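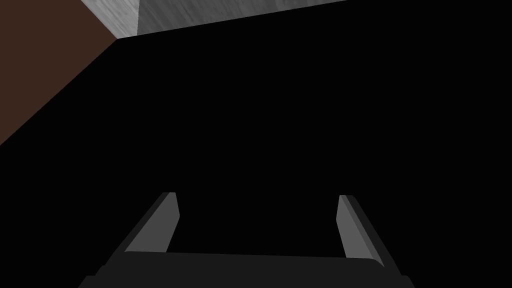 Home | Products | Software | Support | Downloads | Contact

Plovlow Scene Simulator

Plovlow is a simulation and planning package for robot arms fitted with parallel-jaw grippers. It allows an engineering team to build a work cell in software, attach a virtual camera at the wrist, and run the same control program that will later run on the physical arm. The package is developed and supported by Theodorakopoulos and is sold under an annual license.

Wrist Camera View

The wrist camera view renders what a camera mounted behind the gripper would report, with both fingers in view. Surfaces are drawn as simple polygons with crisp edges. Any region of the scene without geometry is returned as solid black, and the perception module treats it as having no surface. Customers who need a filled background may load one from the scene file — the planner ignores it in either case.

Textures may be assigned to individual faces or left as flat color. Flat color is recommended while a motion program is being written. Streaked and grainy textures are supplied in the standard library for use with feature-matching routines.

Motion Planning

The planner accepts a target pose, a gripper opening and an approach direction. It returns a joint path checked for contact between the arm, the gripper and every solid in the scene. Finger geometry is included in the check at all openings, including the sloped sides of the palm. Where no path is found, the planner reports the pair of solids that blocked the last attempt.

Paths may be replayed at reduced speed, stepped one waypoint at a time, or exported as plain text.

Control Interface

Programs are written in Python or C++. The interface is identical for simulated and physical arms, and the choice between them is made in the configuration file. Gripper commands cover opening, closing, holding force and stop. A stop command takes priority over all queued motion.

Specifications

Camera render rate: 60 frames per second
Control update rate: 40 per second
Simultaneous camera views: 3
Solids per scene, maximum: 1,514
Scene import: STL, OBJ, URDF
Operating systems: Windows 10, Ubuntu 16.04

Render rate is stated for one camera view. Use of additional views will lower it according to the graphics hardware installed.

Licensing and Delivery

A license covers one workstation and includes updates issued during the term. Floating licenses for teaching laboratories are quoted separately. Software is supplied by download. Installation media can be provided on request for sites without network access.

Customers holding a license for the earlier Pitport planner may transfer it to Plovlow without charge. Pitport scene files open directly, with one exception — joint limits must be entered again, as the earlier format stored them in degrees only.

Support requests should include the scene file, the configuration file and the planner log. Requests sent without the log will be returned.

Page last revised August 30, 2018.

Related Items

Pitport Planner (maintenance releases only)
Furkholm Calibration Toolkit
Furkholm Log Viewer
Plovlow Texture Library
Plovlow Floating License

This website uses cookies to remember your region and language settings. By continuing to use the site, you agree to their use. Accept | Cookie Policy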